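Feb 16, 2018

**Tidy cords, learned at an open day**

In February I visited the open day of Rüegg, in Skinitlow. The entrance was free and the hall had 29 stands. I stayed longest at the stand where two robot arms work with power strips, and I came home with ideas for my own workshop.

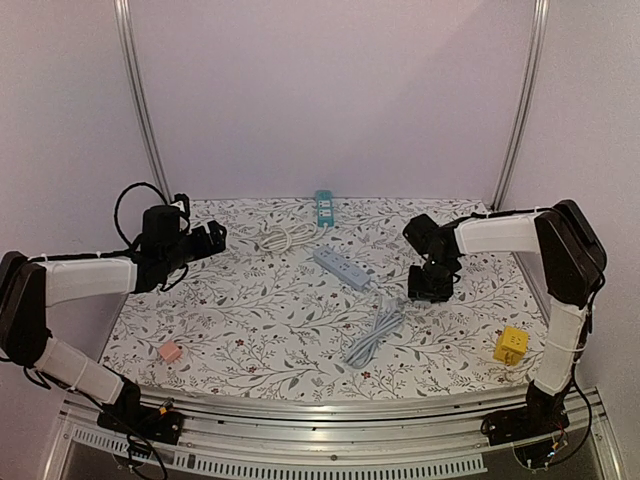
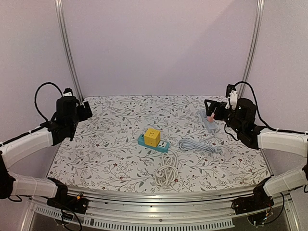 My workbench has 4 power strips, and for years their cords were one big knot. Now I make each cord into a loop before I put the strip away, and I close the loop with a piece of old bicycle tube. On the robot arms the cables are held to the white links with small white ties, and I copied this for the leg of my bench lamp. Leave some slack where the lamp bends. A bag of 100 ties is enough for a whole garage. Cut the tail flat, or it will scratch your hand.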